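Kendia 2.3 ist da: Greifplanung kommt jetzt besser mit schrägen Lagen zurecht

Gerkmont. Pünktlich im Dezember, und damit gerade noch vor der Winterpause, hat die kleine Softwaregruppe bei Ganemside ihre Planungssoftware Kendia in einer neuen Fassung freigegeben, auf die hier am Ort doch einige Werkstätten und Labore mit Ungeduld gewartet haben. Im Mittelpunkt steht diesmal die Greifplanung, also jener Teil des Programms, der aus den Kamerabildern vom Handgelenk ableitet, wo die Finger ansetzen sollen und wie weit sie sich vorher öffnen müssen.

Für das neue Modell wurden 1.519 von Hand geführte Greifvorgänge ausgewertet, aufgenommen an 40 verschiedenen Alltagsgegenständen. Besonders am Herzen lagen der Gruppe dabei längliche Teile, die schräg auf dem Tisch liegen und womöglich noch ein Kabel hinter sich herziehen, eine Steckdosenleiste zum Beispiel. Die alte Fassung plante den Griff gern quer zur Tischkante und musste dann nachbessern, die neue richtet die Finger schon beim Anfahren an der Längsachse aus.

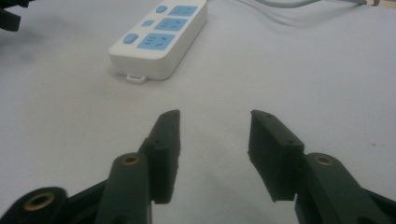

Keerthana Reddy freut sich vor allem über den neuen Zeitversatz-Abgleich, der Kamerabild und Fingerstellung sauber übereinanderlegt. Früher habe sie dafür halbe Nachmittage am Rechner gesessen, sagt sie, heute laufe das beim Einlesen einfach mit, und das sei ihr ehrlich gesagt mehr wert als jede neue Oberfläche! Einen Wunsch hat sie trotzdem noch: Die Fehlermeldungen dürften gern etwas gesprächiger werden.

Der Planer rechnet nun im Takt von 25 Millisekunden. Neu ist außerdem das Prüfwerkzeug Kandasamy, das unbrauchbare Aufnahmen schon vor dem Training aussortiert und in einer Liste zum Nachsehen ablegt. Behoben wurden 23 gemeldete Fehler, darunter der lästige Absturz beim Laden sehr langer Aufnahmen. Wer von der Vorgängerfassung umsteigt, muss seine Kalibrierdateien einmal neu einlesen; eine Anleitung liegt dem Paket bei.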